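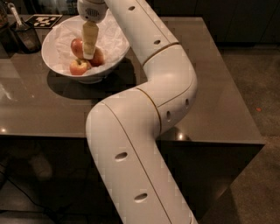 Equipment planning at Mandville: the gallery page

Mandville is going into its next budget round with a list of things to buy for the handling work, and this page goes with that list. The entries are short and follow the order of the purchase plan. Prices are kept in the spreadsheet because they change. The page covers what each item is for, what we have learned from using the one we have, and what we think should be bought, hired or left alone.

The work is picking up and putting down everyday objects: fruit, bowls, cups, packets, cloths. Slavica Stoyanova runs it. Mateja Trajkovski looks after the purchasing and wrote most of the notes on quotes and lead times.

The arm
White shells, thin gold-coloured lines between the links. Most of the budget questions begin with the arm, so it goes first.
We are asking for 2 arms of the same type. One would go to the fruit and bowl work and the other would be kept for trying out new code, so that a bad afternoon with the software does not stop everything else. If only one is approved we will share it on a rota, as now.

Reach
Over a low table the arm has to come up, across and down again, and the elbow ends up hanging over the tabletop. Allow for that when choosing furniture.
A longer arm was quoted and turned down. It costs more, needs a heavier mounting and would reach into the walkway. Moving the table closer costs nothing.

Mounting
Quoted separately by Åberg and left off their first offer. Please check for it on the second.
The plan includes a fixed base for one arm and a wheeled base for the other. The wheeled base is the dearer of the two and has the longer wait.

The gripper
Pale fingers, fairly blocky, tapering towards the tips. They manage apples in a bowl as long as there is room to get down beside the fruit.
Spare fingers are a consumable and should be on the running costs line. Last year they were bought out of petty cash, one set at a time, and the postage came to more than it should have.

Finger options
Jutex can supply softer fingers to fit the same housing. Slavica would like a trial set before we commit to a full order.
The narrow fingers in the same catalogue are not on the list. They would help with fruit that is packed close together, but they are not much use for anything heavy, and changing over between jobs takes time that has to be staffed.

Apples on tissue paper
Red ones, some with yellow in the skin, close together in a wide white bowl. Fruit touching other fruit is the ordinary case in a kitchen, and it is the case we want to be able to do well.
Crumpled tissue makes it a little harder again. It moves, it folds up against the fruit and it is nearly the same colour as the bowl. Paper costs next to nothing. Hours at the bench are what we pay for here.

Fruit and groceries
A small monthly sum. Real fruit bruises and has to be replaced, and plastic fruit is too light and all one shape.
Ordering with the canteen's weekly delivery has worked well enough. The canteen needs to know by noon the day before. Bruised apples go in the food waste and should be written off in the book like anything else.

Bowls and crockery
Plain white, shallow, wide at the rim. Buy from the ordinary catering range and buy spares at the same time, as patterns and sizes are discontinued without much warning.
Anything with a chip is taken out of use straight away. A chipped rim changes how the fingers meet it, and the results can't then be compared with the earlier ones.

The table
Dark, square and glossy. It gives bright reflections near the front edge, and people who visit often ask why we don't change it.
A matt table is on the list, low priority, to be used alongside the glossy one. Homes have shiny tables and the system has to cope with them. We would still like the choice when a new operator is being trained, because glare is a poor thing to have to deal with on a first morning.

Lighting
Put down for one pair of soft lamps on stands. The ceiling lights are harsh on the tabletop and leave it very dark underneath, where the cables are.
Mateja has a quote for lamps with a dimmer and one for lamps without. The dimmer is worth paying for. Blinds were looked at as well and belong in the building budget, so they have been taken out of ours.

Markers
Square, black and white, laid flat on the table. We print them ourselves on the office printer and they curl after a while.
The plan is to order a set on rigid board. It is one of the cheapest lines in the whole list and should go through whatever else is cut. A marker that doesn't lie flat gives a wrong position, and someone then spends the morning looking for a fault in the arm.

Cables and floor
Thin black cable on the floor, brownish-grey carpet beside the table. We want floor covers for every run that crosses a place where people stand.
The carpet itself stays. Replacing it with hard flooring was priced and came back higher than the furniture, lamps and markers put together. A wheeled base will roll on carpet if it is not too deep, and Åberg have been asked to confirm this in writing for their model before we order.

People near the arm
Feet end up close to the table, since the operator has to be near enough to reset the fruit. That decides how much floor we need and where the stop button goes.
Two lines in the plan come out of this. One is a second stop button on a lead, to be kept on the operator's side. The other is training, which is charged per visit, so it is cheaper to put everyone through together. New starters after that are trained in house by Slavica.

Cameras
Nothing new to be bought this round. What we have is good enough for the fruit work and there is no point in replacing it before the lighting is sorted out.
Storage for recordings does need to grow. It is a yearly charge and sits with IT, but the amount comes back to us, so it is included in the total.

Hire or buy
Clinura offer the same class of arm on hire, with servicing included. Over one year hire is cheaper. Over the full length of the project it comes out 23 per cent dearer than buying, before any resale value.
The figure assumes that we look after our own routine servicing – greasing, checking bolts, changing fingers. If that work had to be bought in, the gap would be smaller. Mateja's sheet has both versions and the second tab is the one to read.

Servicing and warranty
Standard warranty is 2 years on the arm and a good deal less on the gripper. The extended cover is not recommended for the arm. It is recommended for the gripper, which takes most of the knocks.
Carriage back to the supplier is not covered by either. Keep the original packing cases. We have a dry space for them behind the goods lift, and it has been labelled.

Lead times
Åberg quote 6 weeks for the fixed base and will not give a date for the wheeled one until a deposit is paid. Jutex hold the fingers in stock.
Orders placed by October would let the first arm go in before the winter shutdown. If the decision comes later than that, delivery should be put back to the new year, as goods-in is closed over the break and we don't want an arm standing on the loading bay.

Order of buying
If the whole sum is not available at once, this is the order we would like to buy in.
Markers, floor covers and the stop button
Lamps with dimmer
First arm, fixed base and spare fingers
Gripper cover
Training visit
Second arm and wheeled base
Matt table

The training visit can be moved up if the supplier has an engineer in the area. It can't sensibly be moved after the second arm, and we would ask that it is not used as a saving.

Left out this time
A conveyor, a fenced cell and an automatic finger changer. All three were suggested by suppliers. They suit a packing line and we don't have one.
A second bench for assembly work was also asked for and has been put forward to next year. There is floor space for it once the old shelving has gone.

Comments on the list should go to Mateja Trajkovski before it is sent up. Questions about what the arm can and can't pick up are best put to Slavica Stoyanova, who is usually at the bench after lunch. The spreadsheet is in the shared purchasing folder under Mandville, handling equipment.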